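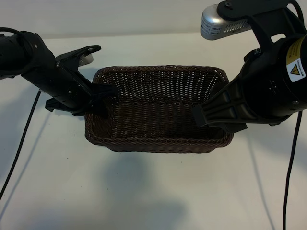 Open Day Basket Set: README

Hello, and thank you for opening this file before opening the data. The folder it came in holds the recordings we made during the open day at the Liditz workshop in December, when the two-arm table was running for visitors from morning until we had to turn the lights off. Several people asked on the way out if they could have a copy, and a few more wrote afterward, so I have tidied it up as best I could and written down what I remember while I still remember it.

I'm Ratih Hutapea. I ran the table for most of the day. Teguh Yusof ran it over lunch and again at the end, and he also wrote the loading script, so the parts of this file that are clear about software are probably his.

What the demonstration was

The task is a small one. A dark brown woven basket, rectangular and empty, goes in the middle of a white tabletop, and the two arms come in from the left and the right, with the gripper fingers over the rim at each side. After that the person at the controls lifts the basket, holds it level, moves it a little way and sets it down again. We picked a basket because everybody has carried one, and visitors understood the job before we had finished saying good morning. A child of six or so told me it was the same as carrying laundry with her brother, and I have used that explanation ever since.

The weave makes it more interesting than it sounds. The rim is thick and braided and a bit rounded, so a grip that looks fine from the operator's chair can sit on the curve of the braid and roll off when the weight comes on. You will find a good number of those in the recordings. We kept them in. If you only want clean lifts, see the notes on labels further down.

What you get

There are 90 episodes in total. Of these, 35 were driven by visitors, with one of us standing next to them, and the rest were driven by Teguh or me. Each episode has its own folder with:

the video from the fixed camera
joint positions for the left and right arms
gripper opening for the left and right arms
a short text note, typed by whoever was free to type

The text notes vary a lot. Mine are long in the morning and get shorter as the day goes on, and after lunch there is one that only says "again." Please don't build anything that depends on them.

Camera and lighting

One fixed camera covers the whole table. The table surface is matte, which keeps glare down, but you will still see soft gray shadows from the arms and the basket, and they move when the arms move. There are also a few tiny dark specks on the tabletop. One of our early test runs of a background filter treated them as objects, so you may want to mask them. The yellow warning label on the right arm is handy as a landmark if you need to check that a crop is lined up.

The cables are in view too. They hang from both arms and cross parts of the table, and in a tight crop they can be mistaken for an edge of the gripper. I would leave them in for training – a working table has cables on it – but it's up to you.

How the visitors drove

Everybody had a practice turn with the arms held well away from the basket, and then one real turn. The turns were short because the line was long (a lovely problem to have, and I hope we have it again next year!). Visitors chose for themselves which side to bring in first. Most went one arm at a time, and the second arm usually arrived a bit late and a bit fast, which you can see as a nudge in the joint data just before the lift. Practiced drivers tend to bring the two sides in together. I find the difference between the groups the nicest thing in the whole set, and if you do something with it I would love to hear.

Visitors agreed to have their driving recorded and signed the sheet at the front desk. Names are not stored anywhere in the data. The sound was removed from every video before it was copied, partly for privacy and partly because Teguh hums.

Labels

Every episode has a result of "set down," "slipped" or "stopped." Set down means the basket came back to the table under control, wherever it landed. Slipped means at least one side lost the rim. Stopped means one of us pressed the stop button, and that covers everything from a real worry to somebody's scarf getting near the controls. We labeled them ourselves the next morning, together, and argued over 8 of them. Those have "unsure" in the note field next to whichever result won.

Getting started

Copy the whole folder somewhere local and run the loading script from the top level. The script is called Stanell, after a street Teguh used to live on, and there is no deeper meaning to it. It reads one episode at a time and lines the video up with the joint data. If the video seems to lag behind the arms, check that you have the later version of the script, as the first one had the offset the wrong way around.

Known problems

Episode 6 has no gripper data for the left arm. The video is fine.
The first few morning episodes are slightly darker, from before we raised the blinds.
A few visitor episodes start with the arms already moving, as I was slow on the record button.

Thanks

To Gritico for lending us the room and the coffee, to the people at Sutanto who brought chairs over when ours ran out, and to everyone who waited in line. Corrections are welcome, and Teguh keeps the list.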